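Divya Subramaniam on planners, clutter and the trouble with a spotty cylinder

I'd been meaning to sit down with Divya Subramaniam ever since she joined the Asfaw planning team in January, and when we finally got a morning together she'd already loaded up a kitchen bench on her big monitor before I had my coat off.

Asfaw, if you haven't run into it, is an open motion planner for robot arms. Divya looks after the part that decides how a gripper should come at an object when there's other stuff in the way. She came to it from Plidberg, where she wrote warehouse routing code, and she laughs about how tidy that was.

"Everything at my old job was a box," she says. "A box on a shelf, next to another box. My first week here Ilango gave me a counter with a citrus juicer on it and I thought, well, what on earth do I do with those legs?"

Ilango is Ilango Amin, who wrote the original collision checker and still reviews every change to it. I'm told his comments can be quite short.

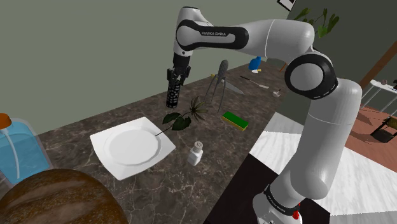

The simulated counter, with the arm over the spotted cylinder.

We spent a good while on this one. I asked why she bothers with plants and bread when the job is to pick up one cylinder, and she got quite animated about it – leaves are a favourite topic.

"A leaf is thin, so a coarse collision model either misses it or puffs it up into a big lump. If it's a lump, the planner gets scared and goes the long way around. If it's missed, you drag your fingers through it. Neither is great!"

Her fix was to let the planner carry two models of each object, a rough one for the long swing of the arm and a finer one that only loads near the grasp. It sounds simple when she says it. It took 57 runs of the same scene before she was happy with where the switch happens, and she kept notes on all of them in a plain text file (she showed me, it's mostly swearing).

Perception is Kavitha Warrier's side of things, and Divya is careful to give her the credit. The pose estimates come through Zedia, their in-house tracking module, and the spots have been a headache of their own.

"You'd think a pattern would help, and mostly it does," Divya says. "But the spots all look like each other. Kavitha had the estimate rolling around the long axis like a log. For a grasp across the sides I don't care much about roll, so we told the planner it could ignore it. That was a good day."

I wondered whether the view from down at the gripper made any of this easier. She pulled one up and pointed at the fingers, one either side of the cylinder, with the plate behind.

"From here I can see how much finger clearance I've asked for, and whether I've been greedy. The numbers tell me the same thing, but I believe it sooner when I look."

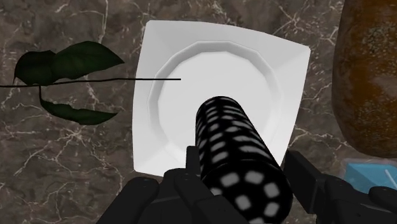 What she'd do differently

I always ask this one, and most people dodge it. Divya didn't. She'd have written the replay tool first. For months the only way to look at a bad plan was to run the whole thing again and hope it misbehaved the same way, and she reckons that cost her more time than any bug did.

"Now I can scrub back five steps, change one setting and go again. I should have stopped and built it straight away. Bhavana Alva told me to, and I said I was too busy."

The replay tool goes out with the next Asfaw release on 4th April, and she's hoping people will send in their own cluttered benches. She's especially keen on colanders.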